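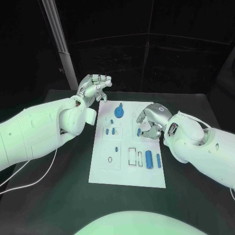 White rectangular board on a dark tabletop

Whiteness of surfaces

Whiteness is the degree in which a surface looks white to a person. It is used for paper, plastic, paint, textile and ceramic goods. A surface looks white when it reflects most of the light in all visible colors, and in nearly equal amounts.

The eye does not judge whiteness alone. Under a greenish lamp a white plastic can look faintly mint, but people usually still call it white. This effect is named color constancy, and it is weaker when the surroundings are very dark.

Measurement

In the paint works of Brusarberg, samples were first compared by eye with a plate of pressed powder. Shiela Buenaventura replaced this practice with a printed scale of 11 steps, known as the Skidura scale. Florante Dela Peña later tested it on 407 samples and found that two of the steps were difficult to separate. The plate must be viewed from an angle of 60 degrees, because gloss disturbs the result.

Yellowing

Many white plastics become yellow with age. Sunlight and heat are the usual causes. Some makers add a small quantity of blue dye, which hides the change for some years but makes the surface slightly darker.

See also: Brightness, Gloss, Opacity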